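# How does a robot know what it's looking at?

I write computer programs for robots, and I get asked this question more than any other. Usually by people your age, and usually while I'm trying to eat a biscuit.

So, let's start with your own eyes. Look at a mug. You knew it was a mug straight away, didn't you? You didn't have to think. A robot has a much harder time of it. Its camera gives it a big grid of tiny coloured dots called pixels, and each dot is really just some numbers that say how much red, green and blue is in it. Imagine somebody reading you a list of numbers over the phone and asking you to guess what's on their table!

My program is called Dirine, and its job is to turn those numbers into something useful. The first thing it does is hunt for edges, which are places where the dots suddenly change. Brown, brown, brown, GREEN. Aha, there might be an edge there. Then it tries to join the edges up into shapes.

The next bit is learning. I show Dirine 1000 pictures, and in each one a person has already drawn round the things and written down what they are. At first it guesses terribly. Every time it gets one wrong, it changes itself a tiny bit, and then it has another go. (A bit like you learning your spellings, only with more electricity.)
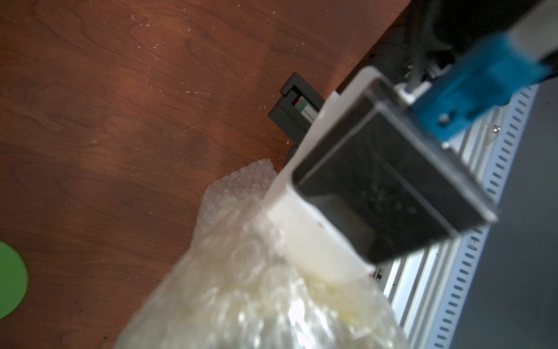 *Hurkstead, July 4, 2020*

Bubble wrap is my least favourite thing in the whole world, and I used to love popping it. The trouble is that it's see-through. Where does the bubble wrap stop and the table start? You can follow that crumpled top edge with your finger, but to Dirine a lot of those dots are brown, just like the wood behind them. Then there are the shiny white bits where the light bounces off, and it can easily decide that those are separate things.

The green round thing over on the left is much kinder. It's one bright colour and it's sitting all by itself on the wood. Even with only part of it showing, Dirine has a good strong edge to work with.

Shadows are sneaky too. The black clip has a soft one next to it, and a program has to learn that you can't pick up a shadow.

Once Dirine has made its guesses, it passes them to another program, Aryee, which does the planning. Aryee asks things like "which way should the arm go?" and "will I bump into anything?" It might try out 200 different paths, all inside the computer, before the motors get told to move. Then it picks a short, safe one.

Want to try being Dirine? Get a friend to put 2 things on a table, one see-through and one brightly coloured. Look at them through a cardboard tube, and move it along slowly. Say "edge!" whenever the colour changes. Then have a go with the lights turned down and see which one gets harder to find.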